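Mix notebook, December
Wednesday, late, Hindley room B

Bukola Ibrahim's record, day whatever-it-is. The lead vocal on track two is finally down, and I'm writing this up before I forget which take was which. She sang it straight through with the lights off and the click very low in one ear, and take 4 has all the life in it (take 6 is better in tune, if anyone asks, but it's a bit polite). I've comped nearly everything from 4 and borrowed the last line of the second verse from 6. Hamish, please don't "tidy" the breath before the bridge, she wants it!

Tempo map is still a mess. The demo drifts all over the place and Rosaire played the guitar to the demo, so the grid and the guitar fall out with each other from bar 52 onwards. I nudged the drums to the guitar and left the guitar alone. It breathes more that way. Bukola came in with chips, listened once and said it sounded like people in a room, so that's staying. 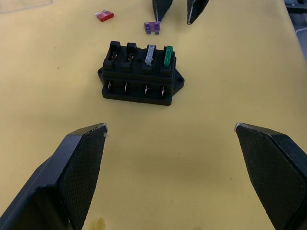 Next job was the backing vocals. Elspeth Yule and Iona Chisholm did theirs on Monday's setup, two mics, figure of eight, standing too close together because they kept making each other laugh. There's a lot of bleed. I tried gating it and it sounded horrid, like someone opening and shutting a fridge, so I took the gates off again and pulled both tracks down a couple of dB in the verses. Much nicer. The low harmony pokes out at 378 Hz, a really narrow honk, and a small dip there sorted it. I did the same dip at 400 first and it did nothing at all, so if you're opening the session fresh, don't go moving it.

Clistier reverb on the vocals only, short setting. I know Rosaire wants it on the snare as well. I tried it, and to my ears the snare goes to the back of the church and never comes home. Happy to be argued with on this one, I've saved it as a separate version called "Vuto snare wet" so you can hear what I mean.

Running order talk over tea: Bukola wants "Purves" to open the album and I'm half persuaded. It's the slowest thing on there, but that first organ chord is lovely and it gives the second track something to kick against. Hamish thinks the label will hate it – he's probably right, and we should do it anyway.

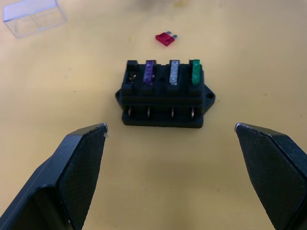
Fuse block, three of four slots filled.

Still to do:
Bass on "Purves" wants redoing, the low string buzzes all through the outro
Print instrumentals for Iona, she's rehearsing the live set to them
Ask Elspeth how she'd like her name spelled out in the credits
Find the missing tambourine take (I'm sure I labelled it)
Bounce track two with the vocal up a touch and one with it down a touch

Headphones are on the hook, session's backed up to both drives. I'll be in from ten tomorrow and I'm starting with the bass before my ears get tired.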